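# Hutik red rice, 3 kg bag — quick review

Sat 24 May. Writing this fast, rice is on the hob and I need to leave in 30 mins.
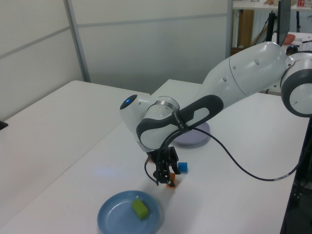 Bought from Rosalari, the online shop. Third bag of anything I've had from them, first of the red. Short version: good rice, bad bag, cook it longer than they tell you.

## Taste

Nutty, a bit sweet at the end. Less grassy than the Cillari red I had all winter. Holds its shape in a salad, even next day out of the fridge. Plain with a fried egg is my favourite so far. Didn't love it under a curry — too chewy, the sauce just sits on top. White rice still wins there.

Smell while cooking is lovely. Like toast, sort of, or warm hay.

## Cooking

Label says 25 minutes, no soak. No. Crunchy in the middle, tried it twice. What works for me:

- 200 g rice, rinsed till the water stops being pink (it never fully does, give up after a couple of goes)
- soak overnight, or a few hours if you forgot
- 400 ml fresh water, pinch of salt
- lid on, lowest heat, 35 minutes
- off the heat, lid still on, another ten

Nga Bạch on the Rosalari comments page swears by a spoon of coconut oil in the pot. Tried it. Grains come out seperate and shiny but I could taste the coconut, so only for sweet things. Makes a very good rice pudding mind you.

Pressure cooker was fine too, didn't write the timings down, sorry. Rice cooker on the brown setting boiled over and left a purple ring all over the worktop. Wiped off with a bit of vinegar.

## The bag

Paper with a thin liner. Zip came away from one side the first time I opened it, so the whole lot went into jars the same evening. For that size they need a proper seal. The old Vũ bags had a fold and a wire tie and those lasted me months.

Grains themselves very clean. Hardly any broken, no stones, one bit of husk. Harvest month is printed on the back, September, and I do like knowing that. No name of the farm or even the district though, just "small growers". Would of liked more.

## Would I buy again

Yes, but the small bag. I don't get through wholegrain that quickly and it goes stale quicker than white, you can smell it when it's turned. Keep it somewhere cool, or the freezer if you've got space.

Delivery took four days, box a bit squashed, nothing split. Emailed Rosalari about the zip, no reply yet — will add a line if they write back.

4 out of 5. Would be a 4.5 with a bag that shuts.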